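Ballot Drop Site Security: Changes Before Election Day
31 October 2020

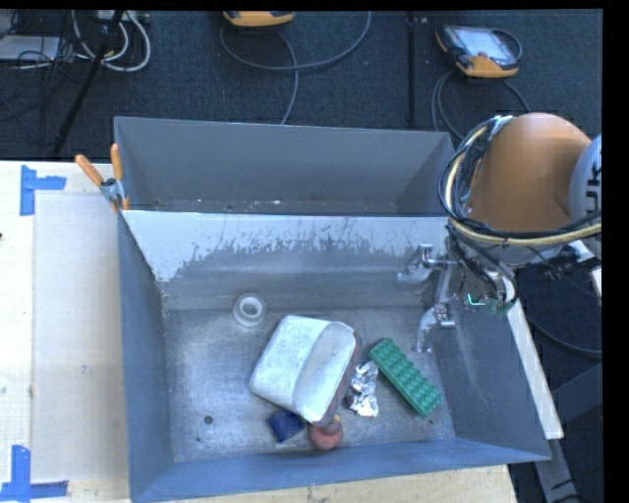

What is changing

The county has revised its procedures for the 30 ballot drop sites that remain open through the close of polls. The changes follow a security review finished in September. The review recorded no specific threat to any site.

Each site will be checked every 3 hours by a two-person team. Teams log the seal number, the time and the condition of the lock. A broken or mismatched seal must be reported to the county operations desk before the box is moved.

The Hauser Street and Ella Park sites will close overnight. Both lack street lighting. Voters may use the Fino Road site, which stays open at all hours.

Reporting

Seal logs are now entered in Datevance, the county's incident tracking system. Paper logs are still required as a backup. A total of 126 poll workers have been given accounts. Workers without an account should turn in paper logs to their site lead at the end of each shift.

Suspicious activity near a site should be reported to 911 first and to the operations desk second.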